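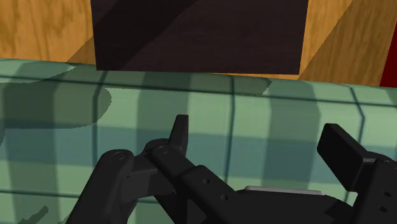
Green plaid in front of a wooden surface.

I want to make a case for the counter seat. I mean the stool at the bar, the high chair facing the kitchen, the odd little ledge by the window where they put people who come in alone. I have eaten at a lot of good tables in my life and I remember very few of them. I remember nearly every counter.

The one that converted me was at Piras, a long skinny restaurant in a town of 2,000 people, where I had stopped only to wait out the rain. The dining room was full. The hostess waved at a stool next to the pass and made a face like she was sorry. I was a little sorry too, right up until the cook slid the first plate under the lamp about a foot from my elbow and I could smell the browned butter before anybody else in the building. It was white beans with fried sage and a slice of toast rubbed with garlic. I had ordered something else entirely, and I changed my order on the spot!

You can't do that from a table. At a table you get a menu, and a menu is a list of words, and half the time the words are no help at all. "Market greens." Okay. Which greens? Cooked how long? At a counter you watch them go into the pan and you know in about a second whether you want them or not. I have been talked out of dishes by my own eyes, and talked into a lot more. I never would have ordered tripe from a menu. I ordered it at Murnau after seeing four bowls go by, each with a big fistful of grated cheese melting down the side, and now I drive an hour and a half for it.

People will tell you that the counter is uncomfortable, and I'll grant them some of that. The stools at Murnau have no backs. By dessert I'm leaning on my forearms like a kid doing homework. There's never anywhere good to put a coat (a hook under the ledge is the mark of a truly civilized restaurant, and I check for one everywhere I go). If you are short you may find your feet dangling, and if you are tall your knees will be up against the paneling. It can also get hot. I once sat across from a wood oven in a wool sweater and I do not recommend it.

Conversation is harder too, at least for a group. Two people do wonderfully at a counter. Talking side by side is easier than talking face to face, the way it is in a car, and when you run out of things to say there's always somebody flipping something in front of you. Three is all right if the middle person likes being the middle person. Past that you're shouting down a row, and one end of the party never finds out what the other end was laughing about. So if you have a birthday crowd, take the big round table, and have a great time.

But for everyone else, I really do think we've been trained to want the wrong seat. We ask for the booth in the corner. We ask for quiet. We go out to a place full of people who are wonderful at cooking, and then we ask to be put as far away from the cooking as the building allows. It's like buying a ticket to the ball game and asking for a seat behind the scoreboard.

My favorite counter right now is at Jellska, which is a bakery in the morning and a soup place from noon on. There are 5 stools. The soup changes depending on what came in, and the bread is whatever didn't sell by eleven, which sounds stingy and is the best thing about it, because a rye loaf a few hours old is much better for dunking than one straight from the oven. In March they were doing a split pea with a spoonful of sharp mustard stirred in at the end. I watched the mustard go in three times before I understood it wasn't a mistake. I do it at home now. I've started putting mustard in lentils as well, and in the water I braise cabbage in, and I'm not sure where this is going to stop.

That's another thing in favor of the counter: you learn to cook. You won't learn recipes, exactly, but you pick up all the small moves that recipes leave out. How hot they let the pan get. How much salt goes into the pasta water (more than you use, I promise, and more than I was using). The cooks at Piras keep a damp towel folded under every cutting board so it won't slide. I had been chasing my cutting board around the kitchen for years.

And you get talked to. Maybe that's a drawback for some people, and if you bring a book, most places will respect the book. But if you look up, somebody will usually say something. At Gronura, where the counter bends around the grill like a horseshoe, the person on the next stool gave me half a charred leek because I was staring at it. I hadn't said a word. I'd never have reached over from a table to feed a stranger, and neither would anyone else I know, and at Gronura it seems to go on all night long.

I do worry a bit about what happens now that restaurants have noticed. I've seen counters sold as an upgrade, with a set menu, a deposit, and a little speech before each course. Some of those meals are delicious. I still think the heart of it is the walk-in stool, the one that opens up when somebody finishes their coffee, where you can have one plate and a glass of something and be back on the sidewalk in forty minutes. If you run a restaurant and you're reading this, please hold back 2 seats for the people who just wander in. They're the ones who'll sit down hungry and order whatever smells best.

The next time you're told it's a long wait for a table, ask what's open at the counter. Go early, while the cooks still have time to look up. Leave the heavy coat in the car. And if you end up at Murnau, get the tripe, even if you think you don't like tripe, and ask for extra cheese.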